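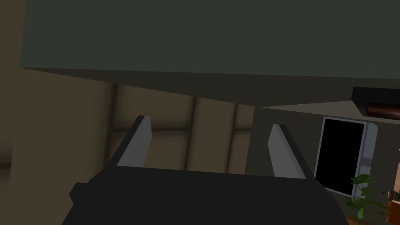

BRINDLEY, November

I want to talk about paper bills. Water bills, mostly, but also the rest of it, the phone, the trash pickup, the dentist. Writing this fast, there's a meeting at six and I'd like it up before then.

The town wants to stop mailing the water bill. You'd get an email instead, and if you still want it on paper you ask for it and pay an extra fee each time. The proposal is on page 63 of the budget packet, between the new mower and the salt shed roof. One paragraph. I missed it the first time through and I was looking for it.

I think it's a bad idea. I also think it will pass, and I think most people who read this will shrug, and I'd like to have a go at the shrug.

Start with the money. The packet says the town saves on printing and stamps. Fine, it does. I don't doubt it. Stamps are expensive, and the folding machine in the billing office is older than my kids. But the same packet has a line for Wuson, the company that runs the online portal, and that line goes up every year I can find. So we save on envelopes and hand it to Wuson. Maybe it still comes out ahead. The packet doesn't put the two numbers side by side and it should of.

Then the fee. A fee for being told what you owe. Say it out loud. If I sell you a cord of wood I don't charge you to find out the price of the wood. The town is the only water seller there is. You can't go over to Brakell and buy theirs.

People say everybody has email now. Sure. I have three, and I check one. The bill will go to whichever one I gave them eight years ago when I signed up for leaf pickup, and it will sit there under a pile of shoe sales. I know this about myself. With the paper one, I see it on the counter every time I make coffee, and by the second week I'm so sick of it I pay it. Best reminder system I ever had. It doesn't need a password.

And the password! Reset link expires in 10 minutes. It goes to the old email. You call. The call goes to a recording that tells you to use the website.

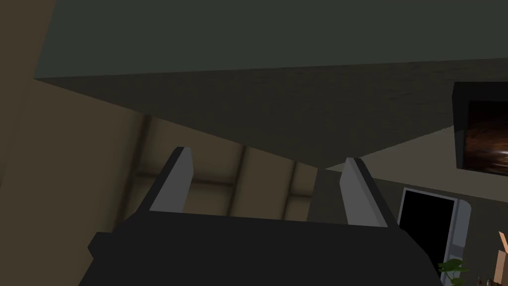 Two gray fingers, nothing between them.

Vusumuzi Steyn lives two streets over from me and kept the books for Dlamini Feed until it closed. He has every water bill since he bought his house. In a shoebox, then a second shoebox. Last winter his bill doubled and he pulled out the same month going back years and laid them across the dining table, and there it was, one month, straight up. Running toilet in the downstairs bath, the slow kind you can't hear. He had it fixed for the price of a flapper.

I asked could he have done that on the portal. He logged in to show me. It keeps the last 48 months, which is more than I guessed, I'll give them that. But one at a time. Click, wait, a new window, close it, click. No way to lay them out on a table. He gave up around spring of the second year and made us sandwiches.

That's what I mean when I say a bill is more than a request for money. It's a record you own. It came to your house and it's yours and it can't be redesigned on you overnight. When Wuson changed the portal a couple years back all the old notes people had typed in their accounts went away. No warning that I saw. I'd written down the meter reading from the day the main broke on Canal. Gone. The one I'd penciled on the back of an envelope, still have it.

Now the other side. I'll try and be fair.

Trees, yes. Although a folded sheet every quarter isn't what's eating the forest, and the same people mail me a glossy rec brochure in color I never asked for. Cut that first. I'd sign a petition.

Convenience, yes. My sister travels for work and pays everything from her phone at airports and loves it. Good. She should. There is nothing stopping her today. Anyone who wants the email can have it already, there's a box on the back of the stub, and last I heard something like a third of the town had checked it. That's a pretty healthy number for a box on the back of a stub. Leave the box there. Make it bigger. Give them a couple bucks off if you want, I'd have no complaint, a discount and a fee might be the same arithmetic but they sure don't feel the same when you open them.

Who pays the fee, is what I keep coming back to. My guess, people over seventy. People whose phone plan ran out. People in the upstairs apartments on Mill who share one connection between three doors. Renters who never got told they needed an account. Then it's a late fee on top of the paper fee, and then the yellow tag on the door. A shutoff tag costs the town a truck and a guy and half an hour. How many stamps is that.

The answer I got at the October session was that there'd be a hardship waiver. You apply for it. Online.

I'm not against computers. I'm typing on one, badly. I do my taxes on it. I just don't like the drift of all this, where the thing that used to be the service turns into the extra. The bank did it with statements. The dentist did it, now there's a "patient hub" and I have to agree to 500 lines of terms to find out my cleaning is at two. Each one is small. Each one you think, well, not worth a fight. Then you look up and keeping track of your own life has become a second job you do at night with a bad connection.

So here is what I'd ask the council for. Keep mailing the bill, free, to anyone who hasn't said otherwise. Print the last eight quarters of usage on it as a little row of bars, plenty of towns do. Put the Wuson line and the postage line next to each other in the packet so we can all see. And if it still has to go, if the money really isnt there, then do it the slow way, a full year of notices, in the envelope, with a phone number that a person picks up.

Meeting is at six, in the upstairs room, the elevator is working again. Public comment is three minutes each and you have to sign the sheet before it starts. I'll be reading a shorter version of this one. Vusumuzi says he's bringing the shoeboxes.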